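Is the Stallora open day worth it with kids?
Ivana Retamal
Thinking of taking my two on Wednesday. Do they run the kitchen demo all day?

Gerd Weidemann
We went in July, and yes, go! Mine stayed glued to the kitchen sim (it was up on the big screen).
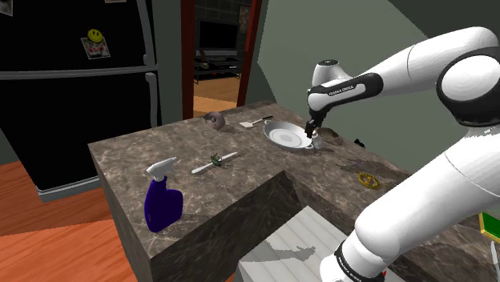
Kitchen demo, gripper over the white frying pan

Get there before 2, the line gets silly after that. Parking is by the Fulholm gate.

Catalina Zúñiga
No idea about Wednesday but bring snacks, the cafe only seats 22.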